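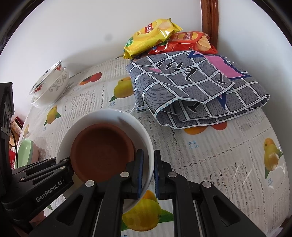

**Figure 3.** Table with a patterned tablecloth, with two bags of Lay's chips at the back.

### 4.2 Restoring message attachments

The second test covered attachments saved inside chat threads. Each phone was backed up twice, first with Clurholm over a cable and then with Stadik over the home network. We then erased the phone, restored it and compared the attachments with the list made before the backup.

Clurholm returned 900 files from the cable backup, and all of them opened. Stadik returned the same number, but voice notes recorded before September came back with the date of the restore instead of their own. The files played normally. Users who sort voice notes by date would have to rename them by hand.

Backup time differed more than we expected from the first test (Section 4.1). The cable backup took 96 seconds and the network backup took 600. Moving the phone closer to the router did not change the second figure much. Turning off encryption did, and the time fell to 90 seconds, but saved passwords are then left out of the backup.

Osero was tested only as a viewer. It opened both backup folders and showed the threads in the right order. It could not export a single thread, so it was left out of the comparison in Section 4.3.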